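Wool shrinkage, a short thread. I keep getting asked why a sweater that survived ten washes felts on the eleventh. 1/

Wool fiber has overlapping scales that point toward the tip. In water the scales lift a little. Rub two fibers together and they slide one way and catch on the way back. That ratchet is felting. 2/

Heat alone does very little. I soaked a knit swatch at 105 F for an hour without touching it and measured 98 percent of the original length after drying flat. Same yarn, same temperature, with agitation: a coaster. 3/

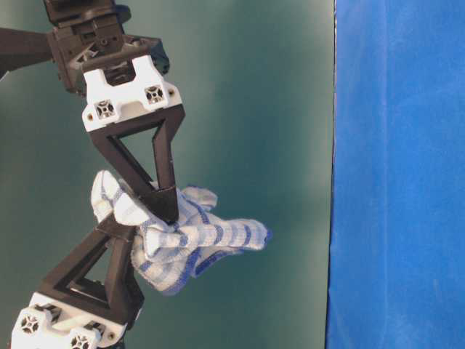 Agitation is the variable to control. Spin is mostly fine if the piece is packed so it can't tumble — the drum moves, the fibers don't move against each other. 4/

pH matters too. Alkaline detergent swells the fiber and lifts the scales further. Check the label for "wool safe" or use a neutral liquid. Baking soda is a bad idea. 5/

Superwash yarn has the scales etched off or coated with resin. It won't felt easily but it grows when wet. Dindo Evangelista ran some 298 swatches through a top loader in June and his superwash set came out longer in nearly every case. 6/

Small items (gloves, cuffs, hats) felt unevenly. Thumb joins and ribbing go first, where the fabric already rubs. Wash by hand, 2 minutes of pressing, no wringing. Roll in a towel. 7/

Can felting be reversed? No. Conditioner relaxes the fiber and you may stretch back a little length — the locked scales stay locked. 8/

Will post the swatch table once I've converted it to inches.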